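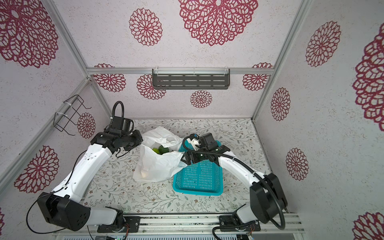 How to hang patterned wallpaper in a small room

Large motifs are harder to hang than stripes or plain paper, and a small room shows up every mistake. Allow a full weekend and don't start pasting after 4pm, when the light goes.

What you need

Paste, a pasting brush, a plumb line, a seam roller, a sharp knife with spare blades and a clean sponge. We used Enisum ready-mixed paste, but any paste suited to your paper will do.

Working out the rolls

Measure the height of the wall and add 100 mm for trimming. Then look for the pattern repeat on the label. Ours was 300 mm, so each drop had to be cut to a multiple of that — a fair bit of waste, and one more roll than we had planned. Check that the batch numbers match before you open anything.

Preparing the walls

Fill any holes, sand them flat and wipe off the dust. New plaster needs a coat of size first. Leave it overnight.

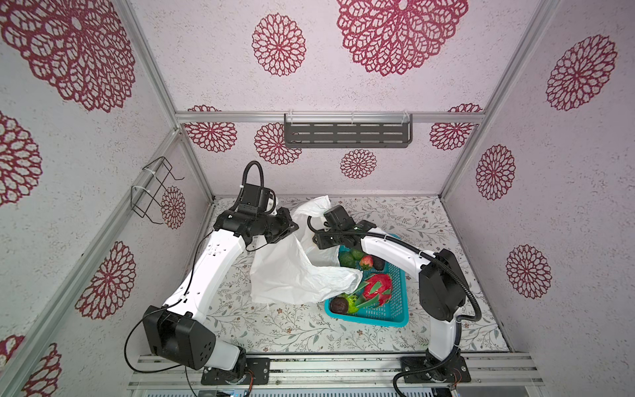 Hanging the first drop

Start on the wall you see first as you come in, and centre a motif on it. Mark a vertical line with the plumb line and hang to that, never to the corner, as few corners are straight.

Paste the back, fold it loosely and leave it to soak for as long as the label says. Slide the drop into place and brush from the middle outwards. The next drop should butt up to it without overlapping.

Corners

Cut the strip so that 20 mm turns on to the next wall. Hang the offcut over it, against a fresh plumb line. The pattern will be slightly out here — put this join in the darkest corner if you can.

Wipe paste off the face as you go, and keep the windows shut until the paper has dried.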